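Changes to Mail, Parcels and Reception Services at the Netwood Building

Facilities and Workplace Services

Beginning in July, the handling of incoming mail and parcels at Netwood will move from the present ground floor mail room to a shared service point at main reception. The change affects all departments with a Netwood mailing address, including those whose staff are based for part of the week at Trokham. Departments are asked to read the following information and pass it on to temporary staff and contractors who may not receive this newsletter.

The decision follows a review of building services carried out over the winter. The review found that the volume of letter mail has fallen steadily, while the number of parcels has grown to the point where the mail room can no longer store them safely. On several occasions the corridor outside the room was used for overflow, and the building's fire inspection noted this as a matter requiring correction. The existing room was laid out for sorting letters and cannot be fitted with deeper shelving without closing off the electrical cupboard behind it.

The postal address of the building will not change. Suppliers and correspondents do not need to be told of the move, and printed stationery remains valid. Internal mail codes also stay the same, with one exception: the two codes formerly used by Records will be merged, and mail marked with either code will be delivered to the Records office on the second floor.

Letter mail will be sorted each morning and placed in departmental pigeonholes by 10:30 a.m. The pigeonholes themselves will be moved to the passage between reception and the east stairs. Each department will keep its present number of slots for the time being. Requests for additional space should be sent to Workplace Services in writing, with a short statement of the reason and the name of the budget holder.

The afternoon delivery to individual floors will end. This service was introduced when most departments received signed documents by post every day, and the review found that many of the floor trays now go untouched from one week to the next. A floor delivery will continue for colleagues who have an access arrangement on file, and for the Legal and Payroll offices, which have a standing requirement for documents to be handed over in person.
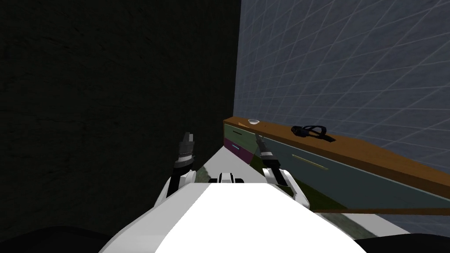 Parcels will be logged on arrival and the recipient notified by email. The message will include a collection number, which should be given at reception together with a staff pass. A colleague may collect on another person's behalf if the original message is forwarded to reception beforehand. Verbal requests cannot be accepted, as several items went astray last year after being released to the wrong department.

Parcels may be held for 7 days. After that time a reminder will be sent, and items that remain uncollected will be returned to the sender wherever the carrier permits it. Staff who are expecting a delivery while on leave should name a colleague to receive it. Refrigerated goods, plants and other perishable items cannot be stored under any circumstances and will be refused at the door.

Personal deliveries have been the subject of much correspondence. The review considered ending them altogether, as some comparable offices have done, but concluded that this would be a hardship for staff who live alone or who commute long distances. Personal parcels will therefore continue to be accepted, provided that they weigh no more than 4 kilograms and can be carried by one person. Furniture, bicycles and tires may not be sent to the building. Workplace Services accepts no liability for the loss of or damage to personal items, and this position will be stated on a notice at the service point.

Heavy and oversized business deliveries will continue to use the loading bay on Thiele Street. Departments ordering such goods must book a bay slot in advance through the facilities calendar. Drivers who arrive without a booking may be asked to wait or to come back later in the day, and any charge made by the carrier for a second visit will be passed to the ordering department. The bay will be closed to vehicles between noon and 1 p.m. to allow waste collection to take place.

Outgoing mail should be brought to reception by 3:45 p.m. for same-day dispatch. Items handed in later will leave the next working day. Cost codes must be written in the top left corner of the envelope or entered on the parcel slip. During the review, 52 items were found in a single month with no cost code at all, and the postage for these had to be met from the general building budget. From July, uncoded items will be held until the sender has been traced.

The courier contract with Omgate has been renewed on revised terms. Same-day courier bookings may now be made directly by any member of staff with purchasing approval, up to a limit of $100 per booking. Anything above that amount requires the agreement of a department head. The shuttle bag between Netwood and Trokham will run as before, leaving reception after the morning sort and returning in the early afternoon. Confidential material sent in the shuttle bag must be placed in a sealed pouch - these are available from reception and should be returned there after use.

Reception hours will be extended slightly to support the new arrangements. The desk will be staffed from 7:45 a.m. until 6 p.m., except on Friday, when it will close at 5 p.m. Visitors will continue to be signed in at the same desk and will be given priority over parcel collection at all times. Staff are asked to avoid collecting parcels in the first half hour of the day, when most visitors arrive.

The former mail room will be closed during the last week before the change so that equipment can be removed. The franking machine will be out of use for one full day in that week, and departments with large mailings should plan accordingly. No decision has been made on the future use of the room. Proposals may be submitted through department heads and will be considered with the autumn space plan.

Questions about the new arrangements should be sent to the Workplace Services mailbox. Colleagues who need an access arrangement for floor delivery, or who wish to update one already on file, may do so in confidence through the same mailbox or by speaking to reception.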